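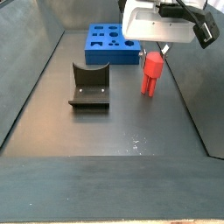
Manipulation Software, Unit 2: From Pixels to a Seated Part
Tendevberg Institute, Samarakoon Lab
Notes by Makis Balaskas, for the session of Friday, January 16, 2026

What we cover

Last unit ended with an arm that could go where you told it. In this one we get to decide where that should be, which is where the fun starts! The task is a shape sorter: pick up a loose part, find the opening it belongs to, and put it in. Toddlers do it, and it still touches almost every piece of a robot software stack. Perception has to find two things (the part and the board), planning has to connect them without hitting anything, and control has to deal with whatever error the first two left behind.

You will need your notes on frames and transforms. If T_base_camera means nothing to you, reread Unit 1 before going on, and please don't be shy about it. I still draw the frames on paper every time.

The pipeline in one breath

Take an image from the fixed camera. Segment it into parts and board. Estimate a pose for each. Match parts to openings. Choose a grasp. Plan an approach, a lift, a transfer and a pre-insert pose. Close the loop on the way down. Check the result, then go again or stop.

Each stage is a node in Pluvus, our course framework, and each node publishes a result together with an uncertainty. Don't throw the uncertainty away. Half of the bugs I see in student projects come from a node that was quite honest about being unsure, feeding a node that never looked.

Perception: the board

Find the board first. It is big, it is blue, and its flat top gives you a plane, so it anchors everything else. Threshold in HSV, take the largest connected region, and fit the outline of the top face only. The front side of the board is also blue, just darker, and a lazy threshold will merge the two. Your rectangle then comes out too long toward the camera and every opening shifts with it. I have watched very good students chase this one through the controller for an entire afternoon.

Once you have the four top corners, compute the homography to the board's own frame and warp the image so you are looking straight down on it. Now the openings are dark regions on a bright background, and simple shape descriptors go a long way:

Area, divided by board area so that scale drops out.
Circularity, 4 pi A / P^2. Good for telling the round opening from the squares, less good for the oval.
Convexity, hull area against actual area. The star and the arch stand out right away.
Grouping. Three small circles close together in a triangle are one target, so cluster your blobs before you label them.

The grouping step deserves more respect than it gets. A classifier that sees blobs one at a time will happily report three tiny round holes and no three-legged target at all. It will also treat any lone small circle as a fourth member of the family. Cluster by center distance, then compare the pattern with the model.

One warning about the warp: it is exact only for points on the top plane. The inner walls of an opening are below that plane, and from a slanted view you see more of the far wall than the near one. Fit your shape to the rim, where bright blue meets dark. If you fit to the center of the dark region, you get a bias that changes with where the board sits in the image.

Perception: the parts

Parts are harder. They stand above the table, so the board homography is simply wrong for them. We use a known 3D model and fit its pose by projecting the outline into the camera. Collach, our calibration tool, gives you the intrinsics and the camera-to-base transform. Run its check routine before you trust anything downstream.

The red part with legs is my favorite teaching object in the whole lab. Its legs match the cluster of three small holes, and legs hide behind each other. Your fitter has to cope with views in which fewer legs are visible than the model has. If your code counts legs in order to decide what it is looking at, it will fail the moment the part turns. Match the full outline and let the model explain the missing leg.
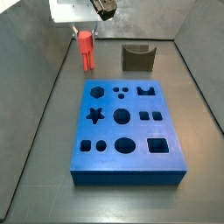 2.3 Worked example: red part, dark cradle, all openings free

Let's go through a planning query with this setup. The fingers are at the red part, the dark piece with the scooped top is standing to its right, and the board is in front of both. No opening is filled, so the matcher has its full list of candidates to choose from.

Count the red legs in the view above and you get two. Now look at the triangle of holes in the row of openings nearest the part. A leg counter reports a mismatch and gives up. The outline fitter gets a good score for the three-legged model at a yaw where one leg is hidden, plus perhaps a second, slightly worse pose. Keep both hypotheses! They will matter when we get to insertion.

The matcher builds a cost table with parts as rows and openings as columns. Cost is the shape distance plus a small term for travel. The red part goes to the triangle and the cradle goes to the arch, whose profile it shares. With two parts you could do this by eye, but write it as an assignment problem anyway (the Hungarian algorithm is one library call), and the same code will survive when Unit 3 puts more parts on the table.

Planning the transfer

Add the other part to the collision scene. Everybody remembers the walls and the board, and then forgets the piece sitting next to the one being grasped. The fingers need room on both sides of the red top, and they need that same room again when they open. Check the open gripper at the grasp pose and the closed gripper along the path. They are different shapes, so they need different collision meshes.

Anything that hangs from the gripper counts too. A cable or a plug that isn't in your model will be found by your robot sooner or later. Pad the gripper mesh with a generous box on the cable side and accept slightly longer paths.

After the grasp, attach the part to the tool frame in the planner. The clearance that matters is now measured from the tips of the legs, well below the fingers. We plan with the leg tips 13 mm above the board's top face during transfer. That number comes from our own calibration error plus some comfort, so if your calibration is worse, raise it.

The path is planned in four segments:

Lift, straight up in the base frame, no rotation.
Transfer, free-space plan with the part attached.
Align, rotate in yaw above the target, position held.
Descend, handed over to the controller.

Keep align separate from transfer, at least at first. Blending them saves time and looks lovely, but when something goes wrong you can't tell whether the yaw was off or the position was. Get the boring version working and then blend all you like.

Control: the last stretch

Here is the part I have been looking forward to. The vision node runs at 25 Hz, and the force loop runs much faster than that. During descent the part itself covers the openings, so vision becomes less useful exactly when you want it most. We let the visual correction fade out with height and let compliance take over.

Use a Cartesian impedance controller, stiff in z and soft in x, y and yaw. Move down slowly until you see a contact force. Then ask one question: am I at the height of the board's surface, or below it? At the surface means the legs have landed on top of the board, and you start a search. Below means they have entered, and you carry on down.

For the search, a small spiral in x and y works nicely for a round peg. For three legs it is only half an answer, because the yaw has to be right as well. Interleave the two: one turn of the spiral, a small yaw sweep, the next turn. This is where your second pose hypothesis comes back. If the first search runs out, lift, rotate to the second candidate and try again before you declare failure.

Do the symmetry by hand once. For a triangle of equally spaced legs, a turn of 120 degrees changes nothing, so your yaw error is never more than 60 degrees and should be wrapped to that range. Forget to wrap, and the arm will make a grand and entirely pointless rotation above the board.

Logs to play with

The course folder has a log set from last May: 753 insertion attempts, of which 391 ended with the part fully seated. That is not a great rate, and I chose the set for that reason. The controller was a plain spiral search with no yaw sweep. Each record has the estimated pose, the commanded path, the force trace and the final height.

Exercises

1. Plot final height against initial yaw error for the whole log set. Find the cluster of attempts that stopped at the board's surface and say which pipeline stage you would blame.

2. Write the grouping step for small circular openings. Your function takes blob centers and radii and returns groups with a fitted triangle. Test it on a board view that has a separate small circle elsewhere.

3. Replace the leg counter in the starter code with outline matching. Report both best hypotheses and the gap in score between them.

4. In simulation, add the interleaved yaw sweep to the spiral search. Choose your own sweep angle and show two other values that you tried.

5. (Harder, optional, very satisfying.) The descend controller fades vision out linearly with height. Drive the fade with the visible fraction of the target's rim instead, and compare the two with the board rotated.

Hand in code and plots together, with the Pluvus config file that produced them. Plots without a config come back to you unread. Next session we start from Exercise 3, so do that one first if you are short on time.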